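Practical 5: looking after the two-arm cell

Right, this week we get our hands on the cell itself (bring a set of hex keys if you own one, the Trotden kit is always short). Start at the rails. Push each shoulder mount with your palm before any power goes on, and if it shifts, tighten the clamp and tell Zlata, who keeps the log. Then follow the cables down each arm with your fingers. I want slack at every joint but no loops big enough to catch a gripper!
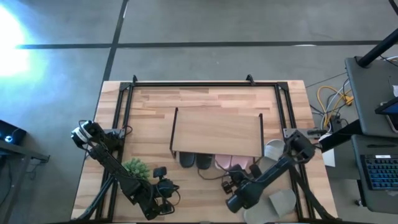 Fig. 1. Both arms on the frame, with the slippers and small shelf on the table.

Next, the fingers. Close them slowly by hand and look for an even gap at the tips. If one leans, back off its screws, square it up and nip them again, a bit at a time. Last October I got cocky, did one side fully first and lost 22 minutes undoing it.
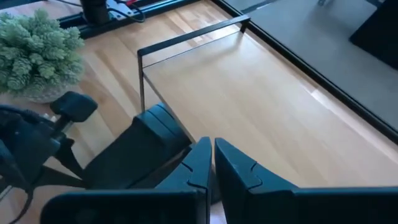
Once you're happy, jog each arm through its full reach at low speed with one hand near the stop button, and listen for clicks. Write the joint readings on the sheet, even the boring ones. Hryhorii has spare screws in drawer 126.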